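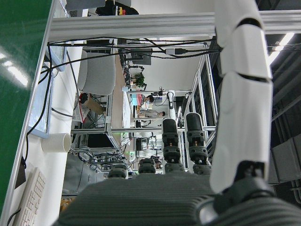
Drinitell Hand Cell: Frequently Asked Questions

Setup, care and small repairs. For ordering and returns, see the Rarkix service page.
Last updated 15 May 2020

What do I need before I power up the hand for the first time?
The cell controller, the hand cable, the wrist camera cable and a computer with Vedo installed. Mount the hand first, then the camera, then run the cables. Leave the main switch off until both plugs are seated.

Which version of Vedo should I use?
Version 2 or later. Older versions will find the hand but not the wrist camera.

How do I route the cables?
Bundle them and run them along the aluminum beam, with a loop at the wrist long enough for a full turn. Move the arm by hand to both ends of its travel before you close the last tie. If the loop pulls tight anywhere, let out more cable and try again.

The wrist turns one way but stops short the other way. Is it broken?
Probably not. The wrist is limited to 270 degrees in software. If it was mounted a quarter turn off, the limit will fall in the wrong place. Power down, take out the four wrist screws, line up the mark on the hand with the mark on the flange, and put it back.

What should the camera see when it is mounted correctly?
The edge of the palm along the bottom of the picture, with fingertips rising past it. If you see no part of the hand at all, the bracket is on backward. Some background will always be in view, and the calibration ignores it.

How often do I need to calibrate the fingers?
After every 900 grasp cycles, after any repair, and any time the hand has been off its mount. In Vedo, open Hand, then Joints, then Calibrate. Keep everything out of reach of the fingers while it runs. They open all the way, close one at a time, and open again.

One finger fails calibration and the others pass. What now?
Check the plug at the base of that finger. Unplug it with the power off, look for a bent pin, and push it back in until it clicks. If the same finger fails twice more, swap its plug with the next finger. A fault that moves with the plug is in the finger. A fault that stays put is in the palm board, and the palm has to come back to us.

When do the fingertip pads need to be changed?
Inspect them every 600 cycles. Change any pad that is shiny, split or lifting at a corner. Change pads as a full set, because a new pad next to a worn one throws off the grip force. Pads press on and need no glue.

Can I clean the palm grooves?
Yes. Use a dry soft brush along the grooves, then a cloth barely dampened with water. No alcohol on the pads, and no compressed air near the joints.

Do the joints need grease?
No. They are sealed. Grease on the outside collects dust and will get into the seams of the shells.

A shell on one of the fingers has cracked. Can I keep running?
You can finish the job if the piece is still held down. Replace it before the next one. Shells overlap, so take them off starting at the tip and put them back starting at the base.

Can people work at the desk next to the cell while it is running?
Only outside the marked reach of the arm. Keep cups and drinks off any surface the arm can reach, and keep the stop button within reach of whoever is at the keyboard.

Where do I get parts?
Pads, shells and plugs ship from Rarkix. Customers in Ireland can also order from Ó Riain. The new wrist bracket will be in stock in July and fits all existing hands.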